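Palton Garden Room Subgroup
Minutes of the October meeting

Held in the Hullow building on Wednesday at 7 p.m. A quorum was present. The minutes of the previous meeting were approved with one correction: the price of the replacement door seal had been recorded under the wrong heading.

1. Matters arising

The Brerkar order for potting mix has been delivered and paid for. The request to move the monthly meeting to an earlier hour was withdrawn. The key to the side entrance remains on loan to the Xiong Hall group and is to be returned before the next meeting.

2. Budget

The subgroup holds $1000 for the year, unchanged from the last report. It was agreed that no furniture will be bought before spring, and that the present pine shelf unit will stay in use.

3. Display corner

The subgroup reviewed the corner with the butterfly wallpaper and the marble-patterned floor. Members discussed the position of the pine shelf unit, the storage of the garden hand tools, and the place of the plastic cases. 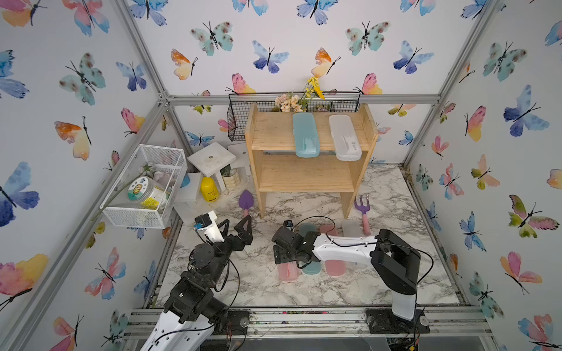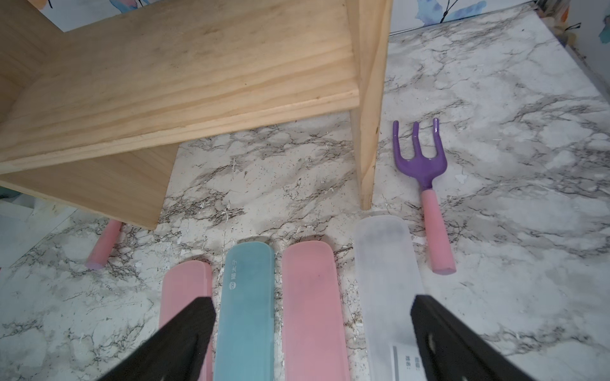
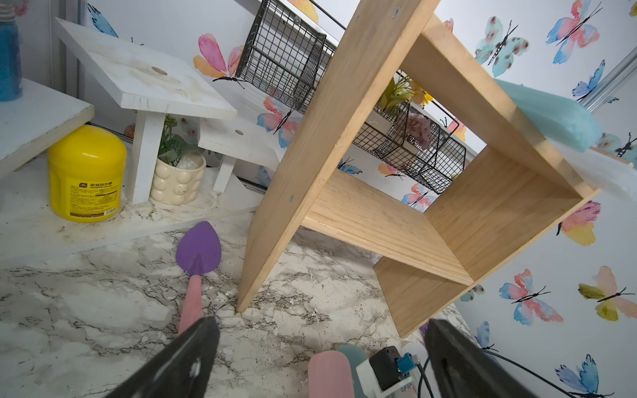
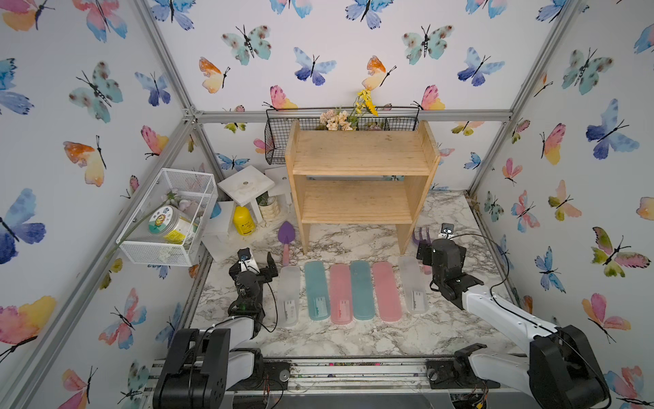
It was resolved that:

3.1 The trowel and the hand fork shall be kept together when not in use. A proposal to store them on the lower level of the shelf unit was carried. A proposal to hang them on the wall was not seconded.

3.2 The plastic cases shall be put away at the end of each session. Cases shall not be stacked on the top board.

3.3 The floor shall be swept weekly, including under and behind the shelf unit, and the top board wiped with a damp cloth.

3.4 The wire baskets shall remain where they are. The artificial flowers are to be dusted once a season. One member asked that the yellow sprigs be replaced with something quieter; the matter was left open.

4. Storage labels

Labels for the supply closet will be printed in larger type. The present stock of 17 sheets is to be used up first.

5. Sessions

The Palton sessions will continue in their present form, with 3 tables in the main room. Notices for the winter schedule must be posted 7 days before the first session. A request for a later closing time was referred to the Hullow building office.

6. Other business

The lock on the supply closet sticks and will be reported. There was no further business, and the meeting adjourned at 8:15 p.m.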